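Foltum Couple Talk Workbook, second edition
By Wilfredo Rivera
Published by Macapagal

Many couples do not fight loudly. They only stop to talk, little by little, and after some years they speak about bills, food and the children's school, and nothing else. The Foltum workbook is made for these couples. It gives you one short talk for each week of the year, 52 in total, with questions that both of you answer first on paper and then aloud.

You need a pen each, a flat place to write and the evening without telephone.

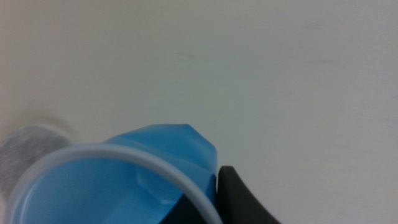
A plain white tabletop.

What is in the set
2 workbooks with the same pages, one for each partner
16 question cards for the days when writing feels too heavy
1 guide of 11 pages for the partner who reads first

How to use it
Choose an hour when both are rested. Write your answers separately, for ten minutes. Then exchange the books and read in silence before anybody comments. If a question hurts, put a small cross beside it and return to it in another week. The order of the talks is free after the first four, which should be done as they are printed.

Keep the books in a place that both of you can reach. A partner should not open the other's book between the talks, and this is the only strict rule.
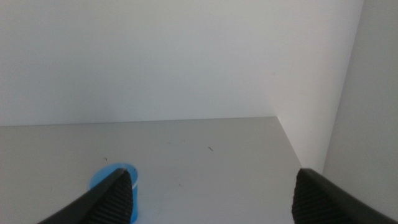 Paper and binding
The pages are sewn and they stay open by themselves. Covers come in the Brasteo edition (linen, dark green) or the Zodwood edition (soft card, cheaper). The text inside is the same. In the second edition the chapter about money is longer, as many readers asked for it in their letters.

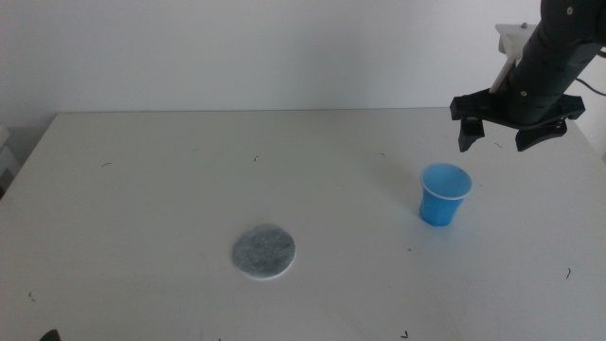

The chapter about parents-in-law was also written new, with two talks more than before. Owners of the first edition can order these pages alone from Macapagal until September.

The workbook is for couples who feel safe with each other. If you are afraid of your partner, please speak first with a counselor, alone.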